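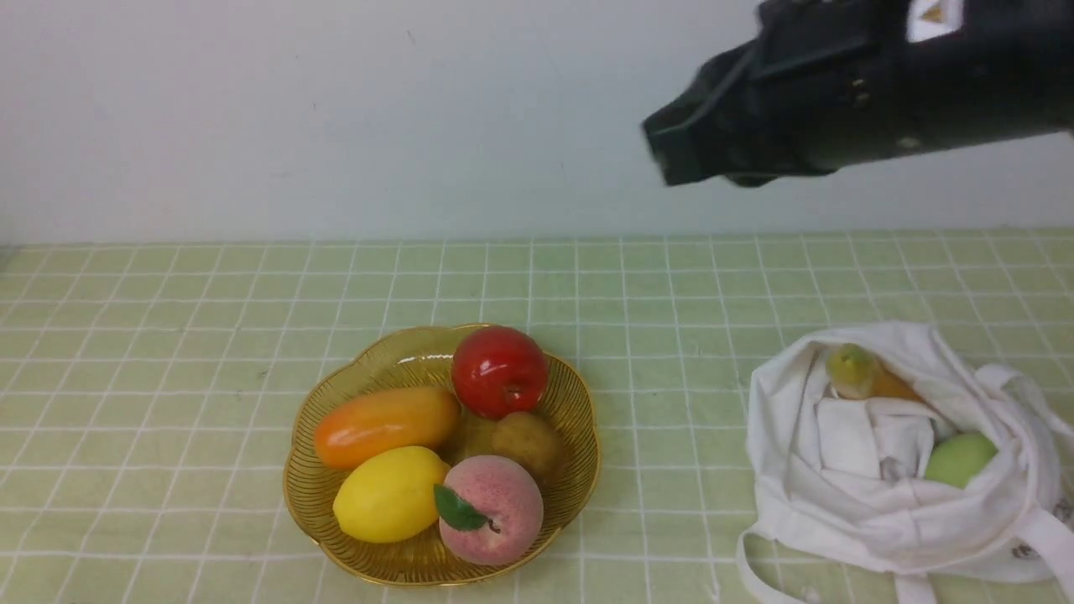 Can the Vorkley table stay outside in winter?
We recommend to bring it indoors before the first frost. The top will survive a cold night, but the leg hinges have a grease that becomes stiff and the lock may not close fully.

Vorkley Folding Table, 102 cm
Sold by Nellero, designed by Bok-nam Chae

The Vorkley is a folding table for kitchens, market stalls and small workshops. It opens in one movement and stands on four steel legs, each with its own levelling foot. Colour of the legs: grey or white.
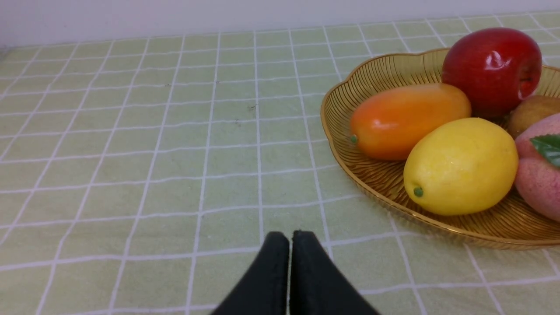 The top is flat from edge to edge, with no raised border, so any cover lies properly on it. Choose a cover that is at least 20 cm wider than the top. A printed grid is practical, like the white lines on pale green here, as you can set plates or cutting mats straight without a ruler. We do not sell covers ourselves.

Please do not use clamps on the short sides — the hinge plate is under there and the screws may loosen. On the long sides

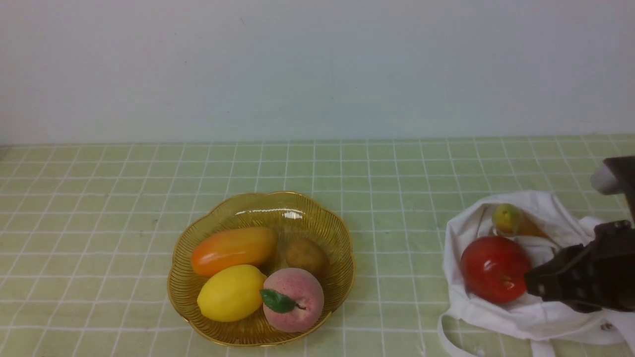

clamps are fine, up to 4 cm deep. Tighten by hand only.

Spare feet are sold in pairs, item 888. For a spare lock, write to Ayantu Dinsa at our parts desk and tell her the number printed under the top. Tables bought before March have the older lock, item 400, and the two types cannot be mixed.

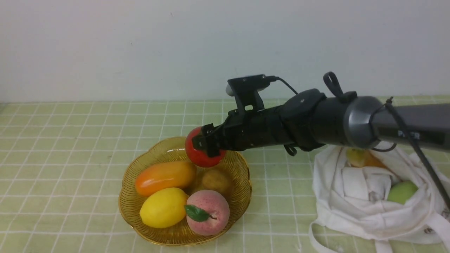 Red artificial tomato, golden wire basket and white cloth bag on a green grid.

Delivery is to the door only. Pick-up at the Lumano warehouse is free of charge, please bring your order number.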